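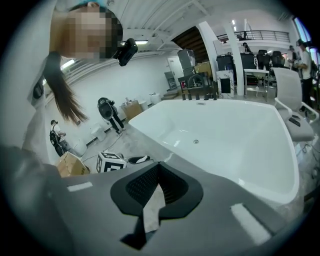
A reader of last month's listing wrote in to ask whether the Stina stand would hold an older twin with the exhausts still on, and whether the pads would mark fresh paint. Yes to the first, provided the pipes run outside the lower frame rails. On the second, the pads are plain rubber and we have not had a mark reported, but put a cloth between pad and paint if the frame has been sprayed in the last few weeks.

Stina Center Lift Stand for Classic Motorcycles

The Stina is a low center lift for bikes with a twin-rail cradle frame. It goes under the engine from either side, picks the machine up by the lower rails and holds both wheels clear of the floor. Most of the ones we sell go to people with a single bike in a home garage who want to do wheels, chain and brakes without tying up a full-size ramp.

It is made by Werkard and has been in our catalog for several years. The current version has a wider base than the first one and a longer pedal. If you have the first version, the pads and the pedal spring are the same parts. The lock bar is different, so please tell us which stand you have when ordering one.

Capacity and size

Rated load: 450 kg (around 1,000 lb)
Highest pad position: 342 mm
Stand weight: 52 lb
Finish: black powder coat
Pads: rubber, replaceable, held by one bolt each
Lift: foot pedal, hydraulic
Lock: manual bar, three positions

The rated load is for the whole machine with fluids. Take off the panniers and top box before lifting. They count toward the weight and they also move the balance point back, and the bike will sit tail-down on the stand.

What it fits

Any bike with two parallel lower rails that can be reached from the side. That covers most Japanese fours and British twins of the sixties and seventies. Bikes with a single downtube that splits under the engine are usually fine too, but check that the rails are straight for the full width of the pads.

It does not fit bikes where the engine is the lowest part and hangs below the frame. For those you need the Kustberg adapter plate, sold separately. The plate has four threaded posts that screw up to meet the frame or engine lugs. Get the posts even before you take any weight on them.

Collector boxes and four-into-one systems can be in the way. Measure from the floor to the lowest point of the exhaust with the bike upright. If the pipe sits lower than the rails and crosses under them, the stand will press on the pipe first.

Using it

Park on level concrete. Asphalt will do in cool weather, but the casters dig in when it softens. Put the bike on its own side stand, slide the lift in from the opposite side and pump until the pads just touch. Bring the bike upright, check that both pads are on the rails, then carry on lifting. A second person makes this part easier on anything heavy.

Drop the lock bar in before you let go. Do not leave a bike on hydraulic pressure alone, even for a short job. To lower, pump up slightly, lift the bar out and open the release valve a quarter turn.

If you are pulling the front wheel, strap the rear down. If you are pulling the rear, strap the front. There are two strap eyes at each end of the base.

Care

Wipe the ram after use and put a little light oil on the pivots once or twice a year. The fluid is ordinary jack oil. Brake fluid will ruin the seals. A stand that sinks slowly generally needs bleeding, and the steps are on the sheet that comes in the box.

Spares and extras

Pad pair, rubber
Pedal return spring
Lock bar (state first or current version)
Seal kit for ram
Kustberg adapter plate with four posts
Haberkorn ratchet straps, pair, soft loop ends

The Haberkorn straps are the ones we use in our own workshop. Others will work so long as the hooks go through the strap eyes.

Ordering and delivery

The stand ships in one carton with the base and lift joined. The pedal and casters need to be bolted on and the tools are not included. You need a 13 mm and a 17 mm wrench. In-stock orders placed before noon go out the same day. The next batch from Werkard is due in March, and we can put one aside for you with a deposit.

Stands can be collected from the shop if you call first. Returns are accepted if the stand is unused and in the original carton. Seal kits cannot be returned once opened.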